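Teaching by demonstration – handout 4
Hand-held gripper vs remote control. Notes H. Upadhyay, corrections from Kaede Hattori 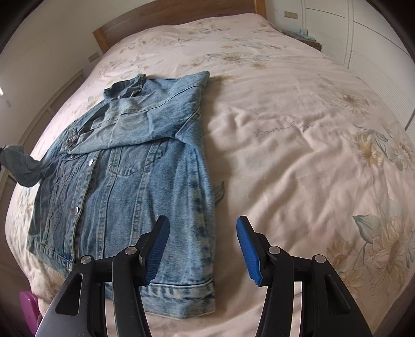 Start with what we got to last time. Two ways in:

Remote control (teleop). Person drives the arm, arm does the task, we record joints and camera. Good: whatever gets recorded, the arm can do, by definition. Bad: slow, tiring, needs the arm in the room. Cloth is misery this way, you can't feel the fabric.

Hand-held. Person carries the gripper itself, camera mounted on it, goes wherever the task is. Much quicker. Real bedrooms, real light. But the hand can do things the arm can't – reach, speed, wrist angles – so some demos get thrown out later.

Folding a jacket, order of work
1. Lay flat, face up, collar open.
2. Sleeve in across the chest.
3. Other sleeve.
4. Hem up to collar.
5. Pat down, back off.
Step 4 is where most beginners go wrong. They pinch one layer of the hem and the back stays behind. Get both layers before you lift. Come in low, jaws open, one jaw over the cloth and the other clear of it, then close. Stiff cloth like denim holds a crease, which helps at step 2 and hurts at step 4.

Why is cloth hard? No fixed shape. A mug has a pose, six numbers, done. A jacket doesn't. So we don't try to write the state down, we learn straight from the camera view to the motion. Price is more demos.

How many? Morikawa's set for the Trasov arm: 351 demos, 31 rejected. 13 of those for speed, rest were lost tracking. Tracking goes when the camera gets too close to plain fabric and has nothing to hold on to. Patterned covers are better. Keep some of the room in veiw.

Habits to get into
– pause before closing the jaws, short, same every time
– one grasp, one purpose. No fiddling
– don't tidy up with your free hand!! The robot hasn't got one
– if you drop it, carry on and recover. Keep those, they're worth having
– change start position between demos, rotate the garment, swap beds if you can

Last point matters more than the total. 30 folds from one spot teach you one spot. Kalliopi Stan's question last week (would it do for shirts?) – only if shirts were in the data. Partly even then, thin cotton slides about and the grasp is diffrent.

To do before the lab: read the Triltcombe notes, the section on matching camera delay to gripper delay. Bring one garment with a front opening. Pairs are on the door, Hajnalka Erdős has the charger key.

Next: filtering demos, what to keep.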